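Small grant for our parents group, do we need to be a 501(c)(3) first?

Posted in Grants & Giving by jarkero53

Hi all. Quick one, typing on my lunch. I run a small support group for parents of kids with limb differences, started with 3 families at the library and now we're at 12. No bank account, no board, nothing on paper really. There's a community prize from the Grivent Fund that would cover travel help for families going to the clinic in Hinojosa. Form asks for "tax status of applicant." We don't have one?? Can I apply as just me, or do I need to do the whole nonprofit thing first. Deadline is 2020-12-12 so not a lot of time. Also worried that if the check comes in my name I owe tax on it. Anyone been thru this?

cletness_mom

You probably want a fiscal sponsor. It's an existing nonprofit that takes the money for you and passes it along to your project, usually keeps a cut. Ours keeps 10 percent. We went with a church foundation, but community foundations do it too, and some libraries have a Friends group that will.

What you need from them: a signed letter saying they sponsor you, their EIN, and a copy of their determination letter. Ask this week. Ours took all of November to get a signature becuase the person who signs was out.

In the form put your group as the project and the sponsor as the applicant. If there's no spot for that, email the fund and ask, don't guess. And get the sponsor agreement in writing, even one page. Who holds the money, how you ask for it, what happens to leftovers.

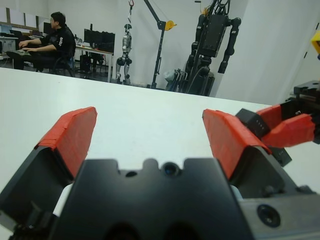 Two red-orange pads on black fingers, open wide.

On the tax thing, if the check goes to the sponsor it isn't made out to you, so that part mostly goes away. Keep receipts for every trip anyway. Gas, parking, motel. We use a shared folder and one spreadsheet, nothing fancy.

hinojosa_north

Some prizes go to a person and not a group. Read the rules again, if it says "individual nominee" you can apply as yourself. But then yes it can count as income and you might get a form in the mail. Ask a tax person, I'm not one. Free tax clinics sometimes answer this stuff by phone.

I wouldn't rush the full nonprofit filing just for one deadline. Ours took months and there's a fee. Do it later if the group keeps growing.

plainoldpat

just apply. worst they say is no. we got one with no status at all, they paid the motel direct

jarkero53

Thanks everyone, the library Friends group said maybe on sponsoring, calling them back tomorow. Will post if the letter comes thru.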